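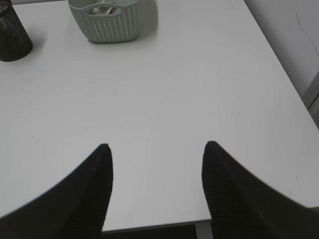 Will the sorting arms at Lerkport take jobs away from the packing room?
Nine people worked the small-parts tables in August and nine work there now, though what they do between eight and four has changed a good deal.

Lerkport fills orders for office and school supplies, up to 4,000 items on a busy day. It bought 2 arms from Fesus this summer and set them up at plain white tables near the loading door. The arms pick single items and place them where they are told. They handled 974 items in their first full shift, and 147 of those had to be redone by hand.

That second number is what the staff talk about. Packers used to stand and reach all day. Several now spend half the shift at a screen, checking picks and marking the bad ones. Sore shoulders are down, they say. Sore eyes are up, and the day feels longer.

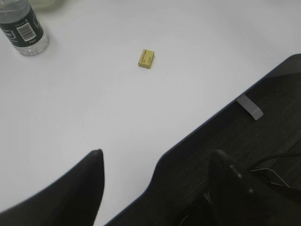 A small yellow block on the tabletop, with a water bottle at the far left.

Pay has not moved. The packers asked for a higher grade to cover the screen work, and Lerkport has promised an answer by 20th October. The software, called Mevine, came with a training course that lasted one morning. Most people wanted a second one.

The older packing line, built by Fabbri, still runs next door and takes the heavy boxes. Workers trade places between the two rooms every week.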